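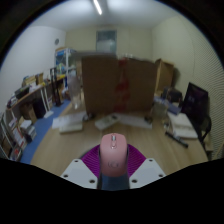
Every few months someone decides the ordinary desk needs rescuing. The latest rescuer is Grorkeo, whose desk reset program promises a calmer workday in 8 steps and charges $80 for the privilege of being told to throw out your old pens.

I've read the whole booklet. Step one is to take everything off the desk. Step two is to buy a tray from Bernby, in a colour called oat. By step five you are supposed to feel different. I felt like a person with a bare desk and all my papers on the floor.

The trouble with most of these schemes is that they treat paper as a moral failing. A sheet with a phone number scribbled on it is doing a job. So is the calculator, which Grorkeo would have you replace with the one on your phone, and so is the cardboard box that's been waiting since February for somebody to break it down. Well, maybe not the box.

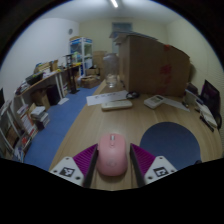 Pink mouse, calculator-like device, paperwork: a working tabletop.

Then there's the mouse. Drullholm sells one for over $50 that is meant to be kinder to the wrist, and the people who own it will bring it up at lunch. I tried it on a Thursday and was back on my cheap one before the kettle boiled. A padded wrist rest made more difference, though I wouldn't swear to it — I also moved my chair. 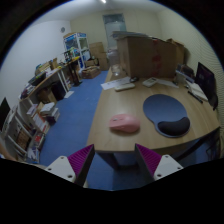 Eder disagrees, writing that the clearing out was worth every cent and that the tray is "the only reason I can find my tax receipts." Fair enough. I'd still try a shoebox first, and see how long the desk stays clear once the mail starts coming in again.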